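Ultstead guest room inspection, room 33
Sheet filled in May, second visit

1. Smoke alarm
Tested, loud. The sticker says it was replaced. I'd like to see the receipt.

2. Window latch
Pass, barely. It catches on the second try. The last sheet called this "good" — I don't know who they asked.

3. Outlets and lamp cords
Pass. One cord runs under the rug, same as last time. Move it.

4. Heater clearance
Fail. The rule is 600 mm to any fabric and the curtain hangs closer than that. Monatside signed it off anyway. Work order 2969 is still open.

5. Bed and soft items
Quilted bedspread, pale, on the bed. Two large blue cushions along the far side. Fire labels on the cushions: not checked, so I won't write "pass" the way the previous inspector did. A grayish-lavender garment was lying across the quilt. Clothes belong in the closet before an inspection. 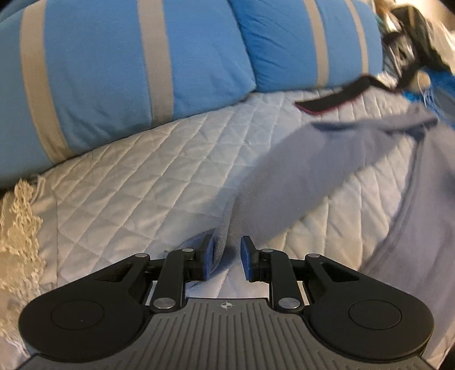 6. Closet rail
Holds. The supplier's leaflet promises 121 pounds, a number I don't believe for two screws and a bracket. Keep it to coats.

7. Door and exit card
Door closes by itself. Exit card shows the old stairway. Fail until reprinted.

Result: not cleared. Recheck items 4, 5 and 7.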